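Ticket: Snack packing cell, soft bag handling
Site: Plesa, packing room
Opened by: Vira Dmytriv, shift lead
Assigned to: Ľudovít Šindelář, Turnora support
Status: Open (was Closed, reopened by requester)

14 May 2020, Dmytriv
The line was sold to us as saving each packer 60 minutes a shift. So far it has moved the work somewhere else. My people used to fill gift packs. Now they stand next to the cell and flatten bags so the arm will take them. If a bag goes in creased, the job stops and the screen says "Item not presented." Please explain what "presented" means for a bag of snacks.

Reply, Šindelář
Soft bags vary in shape. Suggest lowering grip force to setting 5 and asking operators to lay bags flat, seam down. Closing as a training matter.

Reply, Dmytriv
Reopened. Nobody on my shift needs training on how to pick up a bag. We tried setting 5. Bags slid. We went back to the old setting and the complaint from the shop was crushed product. Neither one is a fix. 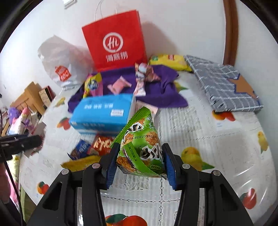 I also want it on record that the trial at Namadano, which your sales people keep bringing up, was done with boxes. Boxes hold still. We pack bags, tissues and small wrapped sweets, all mixed, and that was in the order we signed in January.

Reply, Šindelář
Understood. Can you send the stop log and say how many stops were cleared by hand?

Reply, Dmytriv
Log attached. More than 700 stops, every one cleared by hand. The report that went to management shows the cell "available" the whole time, because a stop under a minute isn't counted. The two packers clearing them are listed as "monitoring." They bend and reach more than they did before -- and the pick rate on the wall is now treated as theirs.

Reply, Šindelář
I have asked Hordiienko, who supply the finger pads, for a softer set. No date yet. The reporting threshold can be changed on your side under Settings, Shift Report.

Reply, Dmytriv
Threshold changed to zero. Will try the pads when they come, on bags only, 100 picks, with a packer writing down each stop. Until then bags are packed by hand and the cell gets the tissues. Leave this open.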